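Surface conduit, old brick and a ceiling full of pipes

23/03/2024

The lease on the Cestthorpe room came with a plan, two keys and a sheet of paper headed Services, which listed water, power and heating and left the rest blank. I have had the use of the room since January and have spent most of that time working out what runs where. These are my notes, mainly for my own reference and partly for Vlastimil Ďurica, who has a similar room in Trullanstead and asked what I did about the lighting.

The walls first. Three are smooth and painted light grey. The fourth is bare brick, orange and tan units in ordinary horizontal courses, with a good proportion of them carrying darker recessed squares. I assumed these were vents when I first saw them. They are too evenly spread for that, and a length of wire pushed into a few of the recesses stopped at a shallow depth each time. My working answer is that they are patterned bricks used for looks, or to break up echo. The room does have less echo than the one I rented in Portela, which was plastered on all sides, but it is also a different shape, so I would not lean on the comparison.

I have decided not to paint the brick. A test patch low down behind the door took far more paint than the tin suggested, and the recesses need a small brush worked into each corner. For the whole wall I estimated 26 hours of labour. I have also decided not to fix anything heavy to it. The mortar is softer than I would like and the recessed units leave very little solid face for a plug. Shelving will go on the grey walls or stand on the floor.

The join between the brick and the ceiling has small dark marks along it. I have wiped some of them and they come off in part. I suspect old dust drawn along by air movement. I have marked one short length in pencil and will look at it again after the summer.

Next, the pipes. They run parallel to each other across the ceiling, painted white like the ceiling itself, with ducts alongside. None were labelled. I traced them over two evenings by turning things on one at a time and putting a hand on each run in turn. Heating flow and return were easy. The cold feed to the sink took longer because it crosses the room before doubling back. One run remains unidentified. It is cold at all times, makes no sound when tapped beyond a dull knock, and disappears into the wall at both ends. Emerson Coutinho, who fitted out the unit next door, thinks it is a disused drain from the floor above. I have labelled it "unknown" and left it alone.

The electrical side is simpler. All of it is surface mounted in white conduit, including a thin vertical run that follows the corner between the brick and the grey wall. I was tempted to box this in. I have left it exposed for the usual reason: any later change to the circuit would mean taking the boxing off again. A coat of the same grey would make it less obvious, and that is on the list below.

Lighting is a long fluorescent fitting on the ceiling. It is bright enough for bench work if you stand in the right place and throws your own shadow onto the job if you do not. Leaning forward over a table is the worst case. I measured 538 lux at table height directly below the fitting and almost half that at the grey wall. My plan is to leave the existing fitting where it is and add a second on the opposite side of the pipes, which at present block a fair amount of light. 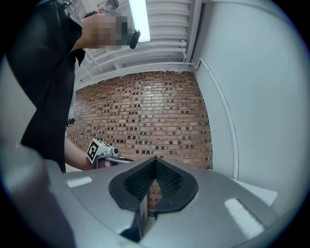
The brick wall and ceiling services, with the vertical conduit in the corner.

For anyone doing the same survey, the order I would use next time is: photograph the ceiling, sketch the pipe runs, turn off the heating and let everything cool, then test one service at a time. I sketched last and had to redo it. Use paper tags on string for the temporary labels. Tape pulls the paint off, as I found on the heating return.

Remaining jobs:

Second light fitting, after the electrician has looked at the circuit.
Permanent labels on the identified pipes.
Grey paint on the corner conduit.
Tidy the test patch behind the door.
Ask the agent for any older drawings of the floor above.

The shelving is a Warora frame system carried over from the last place. I will write that up separately once I know whether the uprights clear the lowest duct.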